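Workshop notebook, display bench
July 2022

Finally got the Gomidlow panels to come back from sleep without the black screen! Writing it all out while I still remember which bits mattered, as half my notes are on the back of a packing slip.

Setup is the usual: two Gomidlow wall panels off one Brurnatell box, old driver on the left port, new driver on the right. Left one wakes every time. Right one wakes with the backlight on and no picture, and the box swears it's sending a signal.

First thought was the cable. Swapped it, same. Swapped the ports, and the fault moved with the driver setting, so the panel and cable are in the clear. Lovely, that cut the job in half.

Then the log. 3,748 lines for one night, of which 2,166 are the same message: the display service asking for the mode list, getting nothing back, asking again. The panel takes a moment to answer after waking and the new driver gives up before it does. After that it falls back to a mode the panel can't show, and sits there.

There's a setting for this! It's called WakeDelay, it lives with the power settings (why not display?) and it's in milliseconds. Default is 13. Put it up to 80 and the right-hand panel came straight up, native resolution, correct rotation. Tried it with the left one as well and it made no difference there, good or bad, so I've set both the same to keep the config file simple.

Things to watch:
The value is only read at start-up. Changing it and logging out does nothing, you need a full restart. I lost most of a morning to this.
If the Drurano profile tool is running it writes its own copy of the power settings over yours when it closes. Close it first, then edit.
Rotation has to be set after the delay, or it goes back to landscape.
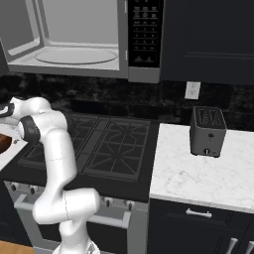
I've saved the old config next to the new one with "-before" on the end, so anyone can put it back. Please don't tidy it away yet.

Next is the Değirmenci touch overlay, which I've left unplugged through all of this. It loads its own driver on wake and I'd like to know whether it wants the same delay or a longer one. Also want to try the pair on the newer Brurnatell firmware, but that can wait until August when the bench is free.

Still don't know why 13. Must ask on the forum.

Oh, and the brightness schedule works again too. Same cause, I think, as it was failing on the same empty mode list. Really pleased with that one.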